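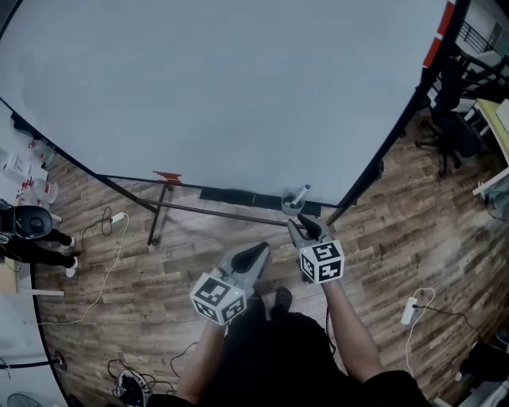 Proceedings > Papers > Section 4

4.2 Collection of Demonstrations

Demonstrations were recorded with a pair of handheld grippers in place of a teleoperated arm. The operator holds one gripper in each hand and performs the task directly, while a head-mounted camera records both grippers and the surface in front of them. Each gripper carries a cube printed with square fiducial markers, from which its pose is estimated in every image (Figure 4). Images in which neither cube could be located were discarded before training.

Figure 4. Handheld collection at a whiteboard. The operator holds two grippers fitted with marker cubes; a clear cup containing a capped marker pen stands in the tray along the lower edge of the board.

The whiteboard task has three stages: taking the pen from the cup, removing the cap, and drawing a short horizontal line. Operators were told which stage came next but were given no instruction on how to hold the pen. Left-handed and right-handed strategies were both kept. In total, 1302 demonstrations were recorded at the Prurncombe site, of which 184 were set aside for evaluation.

For comparison, Boonchu and Matei collected a smaller set by remote control, using the Nollavness interface and the same board. This set contains 85 demonstrations. Remote operators tended to pause before closing the jaws, and those pauses appear again in the behavior of the trained policy. The handheld set shows fewer of them - although its wrist motion is faster than the robot can follow, and the recorded paths had to be slowed before playback.

Wide-angle lens distortion was corrected before pose estimation. Errors that remained were largest near the edges of the image, where a cube is seen at a steep angle. Section 4.3 describes how these segments were weighted during training.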